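Caring for Wooden Tabletops

Drunbridge Household Advice Service
Revised 11 August 2023

A wooden dining table in daily use requires little attention, provided that attention is regular. The following guidance applies to sealed and varnished surfaces. Owners of oiled or waxed tables should consult the separate sheet issued in June.

Dust the surface with a soft, dry cloth before any damp cleaning. Grit left on the wood will be dragged across the finish and leave fine scratches that are difficult to remove. For general cleaning, add 2 drops of mild dish soap to a bowl of lukewarm water, wring the cloth out well, and wipe along the grain. Dry the surface at once with a second cloth.
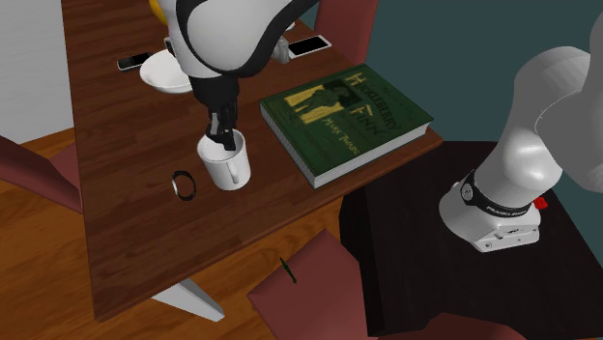
Pale rings are caused by moisture trapped in the finish. Many fade without treatment if the area is left uncovered overnight. Should a mark remain, lay a clean cotton cloth over it and apply a warm, dry iron for no more than 10 seconds. Allow the wood to cool before repeating. Dark rings indicate that water has passed through the finish, and these normally call for sanding and resealing.

Indoor humidity should be kept near 50 percent. Tables placed beside a radiator or in direct sun are liable to split or fade unevenly. Objects that remain in one position should be moved from time to time, and unglazed pottery should always stand on felt or cork. 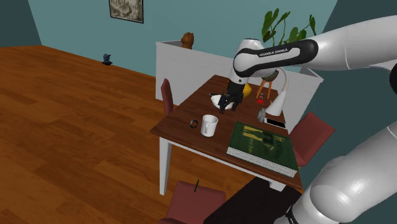 A white bowl on a wooden dining table with white legs.

Painted legs may be washed with the same solution. Avoid abrasive pads, which dull the paint at the corners. Tighten the leg bolts once a year.

Related items
Removing Candle Wax from Wood
Sheet 21: Oiled and Waxed Surfaces
Choosing Felt Pads for Chairs
Storing Table Leaves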